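Where does it all go when you flush?

I get asked a lot of questions when I visit schools, and most of them are about toilets. I don't mind a bit! I think toilets are one of the cleverest things in your whole house, and I've wanted to write this page for ages. So if giggling is going to be a problem for you, get it out of the way now. I'll wait.

Ready? Good.

Let's start with the part you know. You press the button or push the handle, there's a big whoosh, and everything disappears. Where does the whoosh come from? Behind the bowl there's usually a tank of water, called the cistern. It sits up higher than the bowl, and that's important, because water always wants to go downhill. When you press the button, a plug in the bottom of the tank lifts up and all that water comes rushing down into the bowl in one go.

Now the sneaky bit. Behind or underneath the bowl is a bendy pipe. It goes up a little way, over a hump, and then down. Some people call it the S-bend because on some toilets it's the shape of a letter S lying about being lazy. Most of the time the water in the bowl just sits there, not quite high enough to get over the hump. But when the whole tank comes down at once, the bendy pipe fills right up and the water going down the far side drags the rest along behind it. That's called a siphon. The gurgle you hear at the end is air getting into the pipe, and that stops the siphon and the whole show is over until next time.

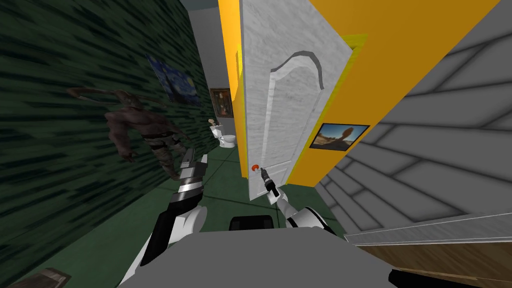 A bit of water always stays behind in the bend, and it has a job to do. It blocks the pipe so the smelly air from the drains can't come up into your house. Your kitchen sink has a bend like that too, and so does the shower. If you have a bathroom that hasn't been used for a long time, the water in the bend can dry up and then – phew. Run the tap for a bit and the smell stops coming up.

While all that is going on, the cistern is filling itself up again. There's a float inside it, which is a hollow plastic thing that bobs on top of the water. As the water rises, so does the float, and when it gets high enough it shuts off the tap. My nan's toilet was an old Sodik with a float the size of a grapefruit, and it hissed so loudly you could hear it from the driveway. I used to lift the lid just to watch. (Ask a grown-up before you try that, please, because the lids are heavy and they do break. I know this because I broke one.)

OK, so now it's gone out of the bathroom. What next?

The pipe from your toilet joins up with the pipes from the shower, the sinks and the washing machine. They all meet in one bigger pipe under the ground outside, and that one slopes gently down to an even bigger pipe under the street. The big one is called the sewer. Everybody on your street is sharing it! The water from your bath might be travelling along right next to the water from next door's spaghetti pot.

Where I live, in Plirthorpe, we have 157 kilometres of sewer pipe. That's a lot of pipe for a town with one set of traffic lights. Nearly all of it works just by being on a slope, so the water rolls along day and night with no one pushing it. Where there's a hill in the way, the water collects in a big underground tank and a pump lifts it up to the top, and off it rolls again.

People who don't live near a sewer often have a septic tank instead. It's buried in the yard, and the dirty water goes in there and settles. The heavy stuff sinks, the greasy stuff floats, and the water in the middle trickles out into the soil. Every few years a truck comes to suck out the tank. My cousins have one, and they were allowed to watch the truck from the verandah and said it was the best day of the holidays.

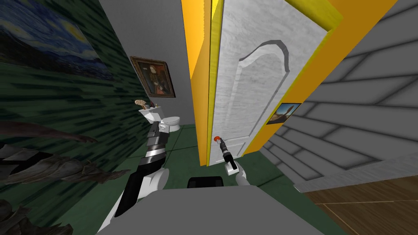
Siwan Powell wrote in to ask whether goldfish can swim back up the pipes after somebody flushes them. I'm sorry, Siwan, but no, they can't. A fish wouldn't last long down there, so please never put one in. If you've got a fish you can't look after any more, take it back to the pet shop or find it a new home. And never tip one into a creek, because goldfish can grow huge and eat all the things the local fish need.

Back to our journey. The sewer ends at a treatment plant, and ours is called Sameo. I went there in July with my gumboots on. I was ready to hold my nose the whole way round, but it was only truly stinky in one place, right at the start, where the water comes in.

There are four main steps to cleaning the water.

Step one is the screens. These are like giant combs that catch everything that shouldn't have been flushed. Gregor Cairns showed me around and told me he'd found toy cars, false teeth and a whole pair of jeans in there. How do you flush a pair of jeans?

Step two is settling. The water goes into big round tanks and is left to sit very still. Try it with a jar of muddy water at home. Leave it on the windowsill overnight and in the morning you'll find most of the mud lying on the bottom.
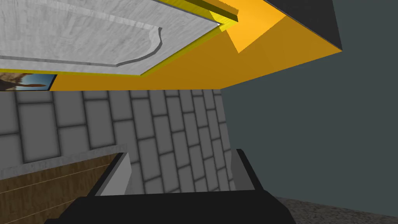

Step three is my favourite, because it's done by living things. The tanks are full of bacteria, far too small to see, and they're starving. They gobble up the bits of muck that were too tiny to sink. All they need is plenty of air, so it gets bubbled up from the bottom and the whole tank fizzes like lemonade (do not drink the lemonade). At Sameo the water spends eight hours with the bubbles.

Step four is getting rid of the germs. Some places use a little chlorine, like a swimming pool. Ours shines a special light on the water, called ultraviolet, and it damages the germs so they can't make more of themselves.

After that the water goes out into the Ouali, where we all go canoeing. It isn't for drinking, but it's clean enough for the river, and there are ducks all over the place where it comes out.

The muck that sank doesn't go to waste either. It goes into closed tanks where another lot of bacteria get to work on it, and they give off a gas that can be burned to make electricity. What's left over can be used to help crops grow in some places.
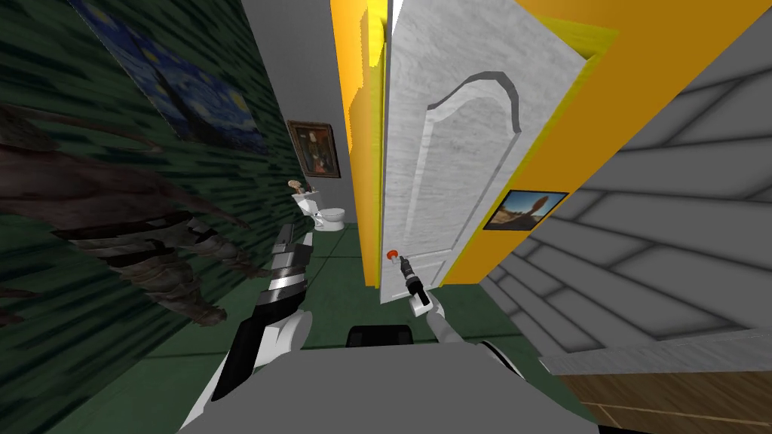
A bathroom with a dark green wall and a copy of The Starry Night.

So what can you do to help? Only flush the three Ps, which are pee, poo and paper. And by paper I mean toilet paper! It's made to fall to pieces in water. Wet wipes aren't, even the ones that say they're flushable on the packet, and they tangle up with cooking fat and make great hard lumps called fatbergs that somebody has to go down and dig out.

Try this one in the kitchen sink. Put a square of toilet paper in one jar of water and a wet wipe in another, screw the lids on and give them both a good shake. Have a look at what's happened to each one, then write and tell me what you saw.

Words to remember
Cistern: the tank that holds the water for the flush.
Siphon: a bendy pipe full of water that pulls more water along behind it.
Sewer: the big shared pipe under the street.
Bacteria: living things too small to see, and very hungry ones if they live at Sameo.

Page last updated 2026-08-26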